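Demonstration gathering (robot learning)

Search this encyclopedia Go Advanced search

Demonstration gathering, sometimes called demonstration collection or, in older workshop notes, "showing sessions", is the patient business of recording a robot being guided through a task by a person, so that a learning system can later be trained on the recordings. It is most often used for jobs that are awkward to write down as a set of rules, and of these the handling of cloth is probably the best loved and the most grumbled about. A tea towel has no fixed shape, it hides its own corners, and it will settle a little differently every time it is put down, so the usual remedy is to show the machine a great many towels in a great many moods.

Background

Early cloth work leaned heavily on hand-written routines: find a corner, grip it, lift, find the next one. These behaved well with a stiff square of cotton under good light and rather poorly with anything else. Learning from demonstrations shifted much of the labour away from the programmer and toward the person at the controls, whose small habits (a wee tug to free a crease, a pause before letting go) are carried along in the data whether anyone meant them to be or not.
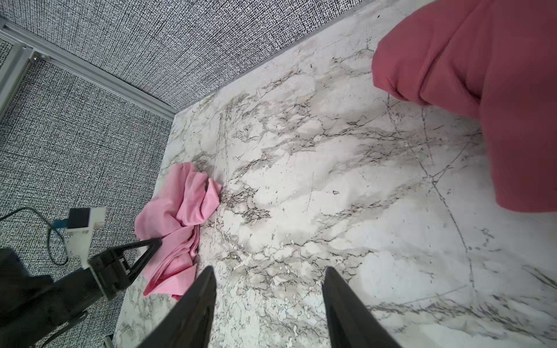

A cloth episode generally begins with the fabric in disarray. Groups differ on how that disarray should be made. The Drandell protocol, named for the workshop where it was first written up, asks the operator to gather the cloth in one hand and drop it from elbow height, while the looser Todia method lets the operator arrange things however they please, so long as no two starts in a row look alike. Supporters of Drandell like its fairness. Supporters of Todia point out, quite reasonably, that laundry at home is seldom dropped from elbow height.

Two arms are favoured for towels and garments, as one can pin or steady the fabric while the other travels. The operator commonly moves a matching pair of leader arms, and the working arms follow along. Cameras near the grippers record the close detail of folds and edges, and a further view of the whole table is usually kept as well, so that a corner lost to one camera may still be found in another.

Size of a collection

There is no agreed number of episodes, though round figures are popular with everybody who has to plan a week. The Ackroyd towel set, a modest collection that is still passed about for teaching, holds 100 episodes with a single cloth and another 100 with several cloths on the table together. The later Uvville set stopped at 151, the organizers having set aside every episode in which the operator changed their mind partway through a fold. Whether such hesitations ought to be thrown out remains a friendly quarrel. A hesitation followed by a good recovery can be a very useful thing for a learner to see.

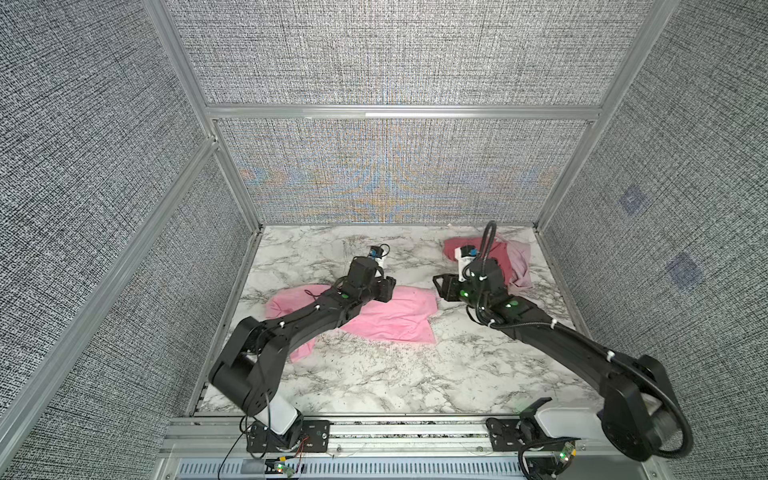
Colour and texture deserve a word too. A collection made with one favourite towel tends to produce a system that is fond of that towel and puzzled by its neighbours, and so most guides suggest at least 3 cloths that differ in weight and shade, swapped often. Backgrounds matter in much the same way, and a patterned tabletop can be a helpful bit of bother during training.

Labelling and review

Each episode is normally given a short written instruction, such as "fold the towel in half", and a mark for success or failure. Reviewers then watch the recordings back, trimming the idle seconds at either end.

See also: Teleoperation; Imitation learning; Deformable objects

Contact the editors | Copyright and reuse | Back to top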